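Können Maschinen schon im Haushalt helfen? Ein Zwischenstand

Im letzten Rundbrief haben mehrere Leserinnen und Leser gefragt, wann ein Roboter endlich die kleinen Arbeiten zu Hause übernimmt: Flaschen wegräumen, den Tisch abwischen, die Wäsche falten. Ich beschäftige mich seit einiger Zeit mit dieser Frage und möchte heute den Stand aus meiner Sicht beschreiben. Meine Muttersprache ist Spanisch, deshalb bitte ich um Nachsicht, wenn ein Satz etwas steif klingt.

Am 1. September habe ich mit Ezekiel Pruitt gesprochen, der bei Vedura die Versuche mit Haushaltsaufgaben betreut. Er unterscheidet streng zwischen dem Greifen und dem Erledigen. Das Greifen von festen Gegenständen gelingt heute oft gut. Das Erledigen ist eine längere Kette: den Gegenstand finden, ihn nehmen, damit durch das Zimmer kommen, einen freien Platz erkennen und ihn dort so abstellen, dass er stehen bleibt. Wenn ein Glied der Kette schwach ist, muss am Ende doch ein Mensch kommen.

Pruitt nannte mir dazu Zahlen aus der eigenen Werkstatt. Von 70 Versuchen, eine Flasche vom Boden auf einen Tisch zu stellen, wurden 40 ohne Hilfe beendet. Für einen Versuch hat die Maschine im Mittel 60 Sekunden gebraucht. Ein Kind ist schneller, das gibt er gerne zu.

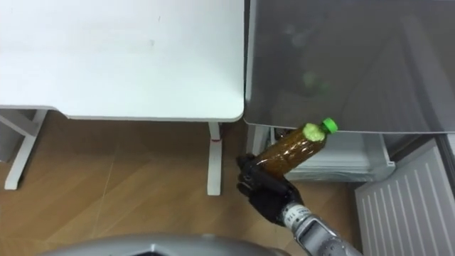
Eine Flasche mit grünem Deckel in der Roboterhand, neben zwei Tischen.

Eine Flasche ist für solche Versuche eine gute Aufgabe, obwohl sie einfach aussieht. Durchsichtiger Kunststoff ist für Kameras schwierig, und glänzende Tischplatten machen es nicht leichter, denn eine Spiegelung kann mit einem wirklichen Gegenstand verwechselt werden. Dazu kommt der Inhalt. Eine Flüssigkeit bewegt sich, wenn der Arm schnell dreht, und das Gewicht liegt plötzlich an einer anderen Stelle. Auch der Druck der Finger muss stimmen: Bei zu wenig Kraft rutscht die Flasche, bei zu viel wird sie eingedrückt.

In der Werkhalle ist die Lage besser. Bei Trarkby in Gimgate werden Kisten seit November automatisch umgesetzt. Dort stehen die Regale immer am gleichen Ort, das Licht bleibt gleich, und niemand lässt seine Schuhe im Weg liegen. Eine Wohnung ist dagegen jeden Tag ein wenig anders – und in meiner Wohnung sogar jede Stunde.

Meine Antwort an die Leserschaft ist also vorsichtig. Einzelne Handgriffe kann man einer Maschine schon zutrauen, wenn jemand in der Nähe bleibt. Für einen ganzen Nachmittag Hausarbeit würde ich heute noch kein Geld ausgeben. Beim Falten von Wäsche bin ich besonders skeptisch, aber dazu habe ich bisher zu wenig selbst gesehen.

Wer eigene Erfahrungen mit solchen Geräten hat, auch mit schlechten, kann mir gerne über die Redaktion schreiben. In der nächsten Ausgabe geht es um das Abwischen von Tischen.

Octavio Carhuamaca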